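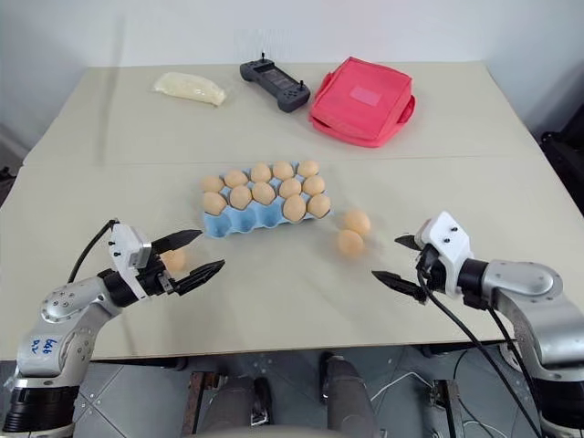

Unit 3: Grip faults on fragile objects
Handout notes, T. Tetteh

Case: the Annan cell, egg placement task

1. Background

The task is to pick single eggs from the table top and set them in a carton. Two arms share the work, one on each side, each with a parallel-jaw gripper. The control software is the Trolinis package. The fault treated in this unit was logged on 5/6/22, at cycle 1,807. The left gripper closed on an egg and did not stop at the set force. The shell broke and the contents ran into the finger joint. The arm then carried on to the carton and opened over an empty cup, as if the pick had been good.

2. Sequence of the fault

The close command was sent with a force limit of 3 N. Motor current rose on contact, as expected. The limit check reads a filtered current value, and the filter window had been lengthened the previous September to suppress false stops. The delay this added was longer than the time needed to crush a shell. When the shell gave way the current dropped, so the filtered value never reached the limit. The fingers closed further and stopped at the minimum width.

The "object held" flag was set from the end of motion alone. Finger width was recorded but not compared with anything.

3. Causes

Direct cause: filter delay in the force check.
Contributing cause: no width check after closing.
Contributing cause: the filter change was tested on Wurkska foam blocks only. Foam yields slowly and hides the delay.

4. Safety points

An operator reached in to wipe the finger while the arm was paused in software. Drive power was still on. A software pause is not a safe state. Press the emergency stop, confirm that the drives are off, then clean.

Cables at the wrist must be checked for egg residue as well as the fingers. Dried egg stiffens a cable loop and can make it catch on the housing.

5. Corrective action

Filter window shortened and closing speed halved. Pick rejected if the final width is under 20 mm. Two rejected picks in a row stop both arms. The Zorkach test rig now uses real eggs for any change to grip settings.

6. For the practical

Plot raw and filtered current from the log on the same axes. Mark first contact, shell failure and end of motion. Work out the longest filter delay that would still have caught the fault at the original closing speed, and state what you assumed for shell stiffness.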